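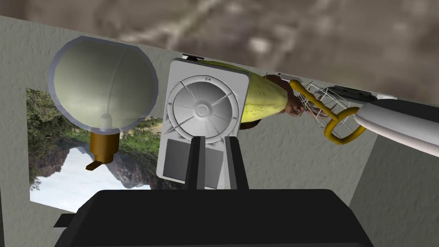
3.2 Why small marks last

Everyday objects hold on to their signs far longer than we expected, and this was the most exciting result of the whole Grollthorpe survey. We asked 314 residents to draw, from memory, the symbols on things they had owned at least ten years earlier. Door chimes, oven dials and radios all did well, but music players did best of all. The player in Figure 4 shows the kind of layout people drew: a big circular wheel with small dark symbols printed around it, rewind on the left and fast-forward on the right. Of the 78 people who chose a player with a wheel, 43 put both arrows on the correct side, and many added the pause-play mark near the top without being asked! Shufen Fan's earlier interviews in Clolbridge pointed the same way, though her group was younger and had used fewer devices.

We think the hand does much of the remembering here. Several people moved a thumb in a circle before they picked up the pencil, and their drawings were quicker and surer afterward. Dijkstra calls this "rehearsal by touch," and we are happy to borrow the phrase.

Figure 4. Household forms: portable player (first view) and window (second view). 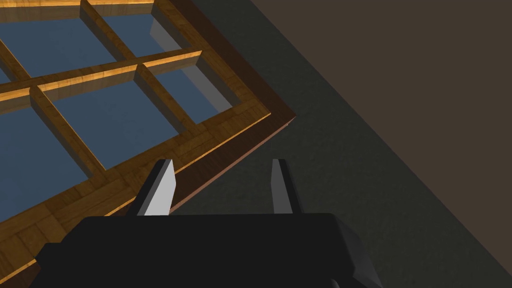 3.3 Memory for the parts of a house

Drawing the home itself brought out a different kind of memory, and a wonderfully rich one. People rarely got the number of panes right, yet they were very good at the general pattern and at color. A window like the second one in Figure 4, with honey-brown wooden bars dividing the glass into rectangles, was nearly always drawn as a grid first, with the outer border added last. We had guessed the reverse order. The Hinent coding sheet (Goossens version) has no field for drawing order, so we added one by hand and went back through all 809 sketches. Door frames and stair rails followed the more usual outline-first order, and we return to them in Section 4.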